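Flosnessのワイングラス、半年使ってみた感想

ワイングラスって、うちではずっと消耗品扱いでした。買っては割り、買っては割り。食洗機のラックで隣のお皿とぶつかったり、酔って洗って蛇口にコツンとやったり。だから「次はちゃんとしたのを買おう」と思いながら、毎回スーパーの二階で適当なのを二脚だけ買って帰る、というのを何年も続けていたんです。

それが去年の8月、友人のヴァルッテリ・オヤラ(Valtteri Ojala)の家でごはんをごちそうになったときに出てきたグラスが、ものすごく良かった。持った瞬間「あれ、軽い」となって、飲んだらもっと「あれ?」となって。口当たりが薄いんですよね。いつも飲んでいる安い白が、ちょっとよそゆきの味になるというか(たぶん彼の料理がおいしかったせいもあります)。どこの?と聞いたらFlosnessだと言うので、帰りの電車でもう注文していました。我ながら早い!

買ったのは赤白兼用の、Morrisという名前がついている型です。同じシリーズにもう少し大ぶりのPultovというのもあって最後まで迷ったんですが、うちの食器棚は棚板の間が狭いので、背の低いMorrisにしました。送料は1,000円。ガラスだから仕方ないとはいえ、ちょっと高いなあと思いました。でも箱を開けたら一脚ずつ厚紙の筒に入っていて、まあ、これなら払うか、という気持ちに。ちなみにその筒、捨てられなくてまだ押し入れにあります。引っ越しのときに使うんだ、と家族には言ってあります。

さて、使い心地。

まず形。ボウルがころんと丸くて、すごくかわいいです。飾り気はまったくありません。カットも色も金の縁もなし。最初はちょっと地味かなと思ったんですけど、毎日使うものはこれくらいがいいですね。ワインじゃない日に炭酸水を入れても変じゃないし、夏は桃を切ってゼリーを流して冷やしたら、お店みたいになってしばらく家族にほめられました。

脚は細いです。最初の週は持つのがこわくて、ボウルのほうをわしづかみにして飲んでいました(マナー的にはどうなんだろう)。でも慣れると、この細さが指のあいだにおさまって気持ちいい。乾杯も、チンじゃなくて、もう少し長く尾を引く音がします。これが聞きたくて、お茶でも乾杯しちゃう。

飲み口は、ヴァルッテリの家で感動したあの薄さのままでした。冷えた白がするっと入ってきます。赤も悪くないんですが、重めの赤だともうちょっとボウルが大きいほうが香りが立つのかな、とは感じました。そこは素直にPultovを買えという話でしょうね。でも棚に入らないんだよなあ。

次に、みなさん一番気になるであろう、洗うとき。

わたしは手洗いです。説明書には食洗機も可と書いてあったんですが、これまでの戦績が戦績なので、どうしても勇気が出ません。やわらかいスポンジでボウルの外、内、ふち、最後に脚の順。脚を持ったままボウルをぐりぐりひねるのは絶対にだめです。前のグラスはそれで脚がぽきっといきました。水で流したら、Hurkmontのリネンクロスですぐ拭きます。このクロスがまた優秀で、毛羽がほとんど残らないんですよ。前は古いTシャツを切ったもので拭いていたんですが、繊維がついて、拭いたそばからまた拭くはめになっていたので。Hurkmontのほうもそのうち別に感想を書きたいです。一枚23cm角だと小さすぎるので、買うなら大判のほうを!
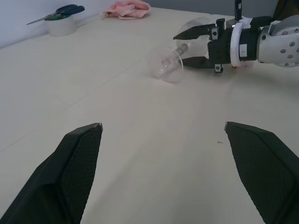

ワイングラスは透明なほど置き場所を選ぶなあ、というのも使っていて思ったことです。うちのダイニングは濃い茶色のテーブルなので、グラスがあるのがすぐわかるし、影まできれいに見えます。でもオフホワイトの天板に写真みたいに寝かせて置いてあると、丸いボウルにうっすら映り込みがあるくらいで、あとはすうっと背景になじんでしまいますよね。きれいなんだけど、うっかり新聞を置いてしまいそうで、わたしはちょっとどきどきします。だから白っぽいテーブルのおうちなら、色のついたコースターかランチョンマットを一枚敷くのがおすすめです。紺とかからし色とか、すごく合うと思う。

寝かせるといえば、このグラス、横にするとけっこう転がりやすいです。ボウルが丸いから当たり前なんですけど。洗ったあとに伏せるか、立てるか、寝かせるか問題、みなさんはどうしていますか。わたしは最初、布巾の上に伏せていたら中がくもってしまって、今は拭いてすぐ立ててしまう派に落ち着きました。棚に伏せてしまうと棚板のにおいがうつる気もするし。

気になるところも書いておきますね。

ひとつは、値段。一脚でスーパーのグラスが何脚も買えます。割ったら泣きます。

それから、替えがきかないこと。わたしが買ったときは二脚組だけで、一脚ずつは売っていませんでした。ひとつ割れたらまた二脚買って、三脚になるわけです。中途半端! せめてばら売りしてほしいです。

あと、底のシール。これがなかなかはがれませんでした。ぬるま湯につけて、爪でかりかりやって、それでもべたつきが残って、最後は台所の油をちょっとつけて落としました。いいグラスなのに、どうしてこんなに強い糊を使うんだろう。

それでも総合点は100点満点で80点です。引いた分はほとんどシールと二脚組のせい。飲んでいるあいだの満足度だけならもっと上です。半年たって、なんと二脚とも無事。新記録です(小声)。

追記:コメントで「日本酒にも合いますか」と聞いていただいたので、昨夜さっそく試しました。よく冷やした純米吟醸をボウルの三分の一くらい。香りがふわっと来て、すごく良かったです。ただ量の感覚がくるって、気づいたら四合瓶が半分になっていたので、そこだけご注意を。ぬる燗は薄いガラスに入れるのがこわいので、うちではいつものお猪口に任せています。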